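4.2 Open day at the Estthorpe site

The second round of trials was run in front of visitors, during the January open day at Estthorpe. Same cell as in Section 4.1, same controller settings, no retuning between the two. What changed was the room: people leaning on the guard rail, doors opening and closing, lights switched on and off in the next bay. We wanted numbers from a day like that, and the Prarnbridge lab trials could not give them.

The task was the hexagonal peg. The arm picks it up, holds it upright, moves to the insertion point and lowers it until contact, then searches in a small spiral with a rotation added every second turn. Six sides means the rotation matters – a round peg forgives a bad wrist angle and this one does not. The planner (Kassa, version as in Section 3) was given a fixed time limit per attempt. Anything over the limit was logged as a failure, even if the peg was clearly on its way in.

Ambros Bühler ran the cell and Bethel Feyisa did the talking, with the wrist camera feed up on a large screen so that visitors further back could follow. Sessions started at 10 a.m. and went on until 4 p.m. with a break for lunch. Visitors were allowed to choose the start pose from a list. They mostly chose the awkward ones. 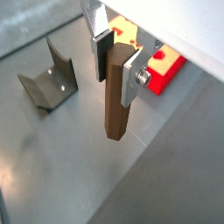 Figure 7. Wrist camera view, hexagonal peg held between the gripper fingers above the work surface. Estthorpe cell.

In total 823 attempts were logged over the day. Of these, 13 were stopped by hand and are left out of the analysis: Bühler pressed the stop whenever someone reached over the rail, no exceptions, and we did not try to guess how those attempts would have ended. The log also has a short gap after lunch when the recording script was not restarted. Attempts made in the gap are not in the total.

Failures fell into two groups. First, wrong angle at contact, peg sits on the rim and the spiral never finds the opening. Second, slip in the grip during the search. Slip was more common late in the afternoon. We put this down to the finger pads picking up dust, but the pads were not cleaned on a schedule so we can not seperate wear from dirt. A cleaning interval has been added to the protocol for the next visit.

Lighting had less effect then we expected. The pose estimate drifted when the lights in the next bay changed, but the contact search took up most of the error. Bright reflections off metal parts were a bigger nuisance, see Section 5.

Comments from visitors were collected on cards. Not a proper survey, wording was loose, and we report only the main points. Several asked why the arm waits before lowering (force sensor zeroing). Two people from Tradwood asked about wooden dowels, which swell – not tested. Many wanted it to go faster. Speed was held at the lab setting throughout, so that the two data sets can be compared directly in Table 3.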